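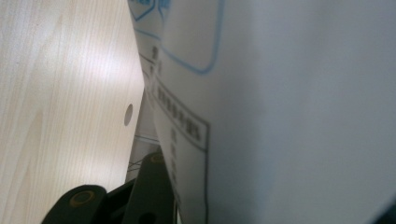 Week 3 notes, measuring and portioning dry goods. Read before the prac, not during it. Main thing this week is the label. Everyone skips the label. When you pick up a bag of something you've used a hundred times you go by the look of it, and that's how you end up scooping the wrong product. White plastic with blue outlines and a column of dark small print could be any of a dozen things on our shelves, so turn the bag until you can read the small print properly, at a distance where it's sharp. Too close and it's a grey smear. Product name first, then net weight, then the storage line. Write all three on your sheet before anything gets opened.

Net weight vs volume. Still the most common mistake in the quizzes. Grams on the bag, millilitres on the cup. Not the same unless it's water (near enough) and we aren't doing water until February. A 500 mL line of flour does not weigh 500 g, a 500 mL line of sugar doesn't either, and they're not out by the same amount. If the recipe is in grams, use the scale. If it's in cups, find out whose cups. Metric cup is 250 mL here, American one is a bit less, older Canadian cookbooks can be different again.

Bench setup
Bag at the back, cup in front of it, working hand side clear. Nothing goes between the cup and you. Bag upright, if it won't stand up on its own fold the bottom corners under and give it a tap. If your bench has a cable hole in the top keep dry goods well away from it, sugar down the hole is a pain to get out and Despina Begović will be the one with the vacuum, and she will find out who did it.

Opening
Scissors, straight across, close to the top seal. Don't tear. A torn bag won't fold over and you'll lose half of it down the side. Leave enough above the product to roll twice and clip.

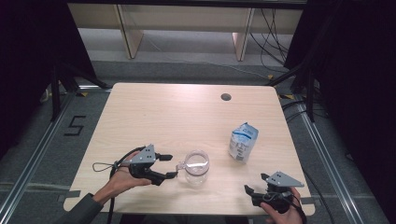 Filling the cup. One hand steadies the cup, the other tips the bag. Slow to start, most of these bags hold back and then let go all at once. Stop a bit under the line and finish with a spoon. Don't shake the cup to level it, shaking packs the product and you'll get a different weight every time. Gentle tap is ok for sugar and rice. No tapping at all for flour or milk powder.

Reading the line
Cup flat on the bench, not held up in the air. Bend down so your eyes are level with the mark. From above you'll read it wrong, everybody does. Clear plastic cups scratch and the printing wears off the side, so if you can't make out the numbers swap it for another one, dont guess.

Numbers for the prac
Each pair does three fills of the same product to the 600 mL line of the big cup, weighs each one, writes all of them down. Yes even the bad one. Then work out the spread. Ayuba Addo's pair last term had the tightest set and they were also the slowest, make of that what you will.
Stock bin check: full bin is 2,000 g net. Last group left 1,106 g in the rice bin with no note on the lid so we had to reweigh the lot. Put a note on the lid.

Putting away
Roll the top down, squeeze the air out as you go, clip, date on masking tape. Tape goes on the front where the next person will see it, not over the storage instructions. Wash cups by hand, the dishwasher clouds them. Upside down on the rack, not stacked, they stick together when they're damp.

Questions to think about before the prac (not handed in)
Why would two people filling to the same line get different weights?
Which products in your own cupboard would you trust to a cup and which wouldn't you?
What happens to the weight of an opened bag of sugar left in a humid kitchen over a week?

Sheets go to Divina Manalastas by the end of class, names on both sides please. If you missed week 2 see Kimie Okabe for the scale handout, you'll need the bit about taring or none of teh third section will make sense. Bring a pencil, pens don't write on the damp sheets.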